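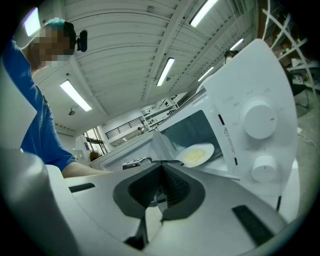 Unit 2: Goalkeeping in the modern game
Handout for the practical group

Read this before the November session. We will use the first 20 minutes to go over the terms, and the rest will be on the pitch, so bring boots and gloves if you have them.

1. The starting position

A goalkeeper's starting position is where they stand before the shot or cross comes in. It changes with every pass. When the ball is in the other half, the keeper may be well outside the penalty area, ready to clear anything played over the top. As the ball comes closer, they drop back towards the goal.

The usual fault in young keepers is dropping too late. They are still moving backwards when the shot is struck, and a keeper who is moving backwards can't dive forwards or push off properly to the side. The feet should be set at the moment of the strike, even if that means being a yard off the ideal spot.

2. Narrowing the angle

Draw a line from the ball to each post. The keeper wants to be on the line that splits that triangle in half. Coming forward along it makes the visible goal smaller for the attacker, but it also leaves more room for a chip and less time to react.

At the near post, coaches often say the keeper should never be beaten. This is a fair rule for shots from a tight angle. It is less fair when the attacker has a free run and a team-mate waiting in the middle, as the keeper then has to cover the pull-back as well. Look at the second diagram from the Ekpo coaching pack and mark where you would stand in each case.

3. Crosses

There are three decisions: come and catch, come and punch, or stay. Staying is a decision too, and it should be called. The words we use in this course are 'keeper's' and 'away', shouted early and only once.

Starting too close to the near post makes it hard to reach anything hit deep. Stand in the middle of the goal or slightly behind it, with the body half open to the pitch so that the far-post runners can be seen. At corners, agree beforehand who is guarding the space in front of the keeper.

4. Playing out from the back

The keeper is now counted as an extra passer. With both centre-backs split, the opposing striker has to choose whom to press, and a calm keeper will pass to the side that is left open. First touch matters most here. Take it across the body and away from the press, and don't let it run under the feet.

A long kick is still a good choice. If the opposition push 10 players up the pitch, there is space behind them. Some teams in the Letuler league go long from nearly every goal kick and do well from it, mainly through winning the second ball.

5. After a mistake

Mistakes by a keeper tend to end up in the net, which makes them easy to remember. Coaches should leave the talk until after the match unless there is something simple to put right at half-time. Keep it to the technical point: feet, hands or position.

Changing the goalkeeper is a bigger step than changing a winger. The back four are used to one voice and one way of coming for the ball – and the replacement may not have played a full match for weeks. If a change is made, both keepers should hear it from the coach before the team sheet goes up.

Work to hand in

Watch one full match and follow only one goalkeeper. Note the starting position at every opposition attack, then write up to 1,000 words on how it changed with the score. Use the Mekadik chart for your notes and attach it at the back.

Age group for the practical: under 13. Meet at the Jiltero ground, side gate.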